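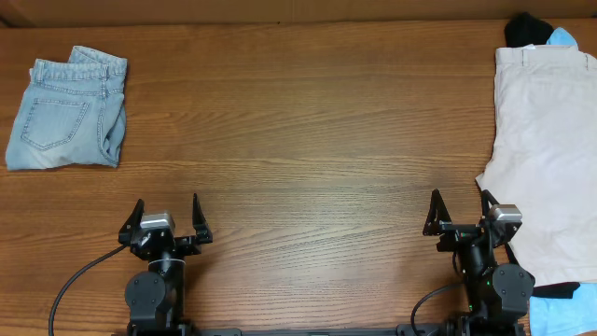 Garment Handling and Storage Forum
Section: Folding and Presentation
Topic: Standard fold for trousers, shorts and denim
7 replies

Maarten Lambrechts
March 2026

Colleagues,

The Desmet branch is revising its written procedure for folded legwear, last amended in September. The present text asks for the same fold for all items: legs together, then three folds from the hem upwards, with the waistband outermost. I should be grateful for the views of members before the revised wording is circulated.

My particular concern is denim. Jeans folded in this manner form a thick bundle which does not sit level beneath lighter cotton trousers. I would propose that denim be folded into a compact rectangle with a back pocket uppermost, and stacked separately.

stockroom_grimari

The Grimari store has followed the separate stack for some time and I support the proposal. A visible back pocket allows staff to identify the cut without opening the fold. We do ask that the waistband be kept along one edge of the bundle, as customers look for the size there first.

Bart Timmermans

I must disagree in part. Separate stacks take up shelf space, and the smaller branches have little to spare. In my view the difficulty lies in the preparation. If the garment is laid flat and smoothed before the first fold, denim and cotton may share a shelf without trouble. The procedure devotes one sentence to smoothing and a full page to the fold itself.

linen_and_wool

May I ask whether the revised text will cover shorts? The present wording refers to "legs" throughout and our newer staff find it unclear. A pair of shorts folded three times from the hem becomes almost a ball.

Maarten Lambrechts

Shorts are to have a paragraph of their own. The draft reads as follows:

"Lay the garment flat at the middle of the table, clear of the unsorted pile. Draw the fabric out at both ends and smooth from the centre. Fold once lengthways, then once across. Do not fold a third time."

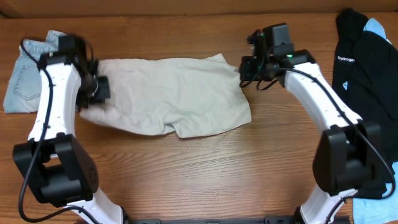 Pale garment laid out roughly flat in the middle of the table.

Bart Timmermans

The draft is an improvement. I would add that the fabric ought to be smoothed a second time after the lengthways fold. Light khaki and off-white cottons show a crease very readily, and one pressed in under the weight of a stack will remain until the item is ironed.

prondach_returns

At Prondach we process returned items and see the results of every method described above. Our preference is for one stack per type of fabric, whatever the fold. I do not share the view that smoothing alone will resolve the matter. A heavy pair of jeans placed upon light trousers will mark them, however carefully both were prepared.

The procedure should also state where the unsorted pile is to be kept. We place ours at the right of the table and work towards the left.

Maarten Lambrechts

I thank members for their comments. The second smoothing will be included. On separate stacks there is plainly no agreement, and I intend to leave the choice to each branch — with the condition that denim is never placed on top of lighter cloth. The position of the pile will likewise be left to the branch, as left-handed staff at Desmet have asked for the reverse arrangement.

Further comments on the shorts paragraph may be added to this topic.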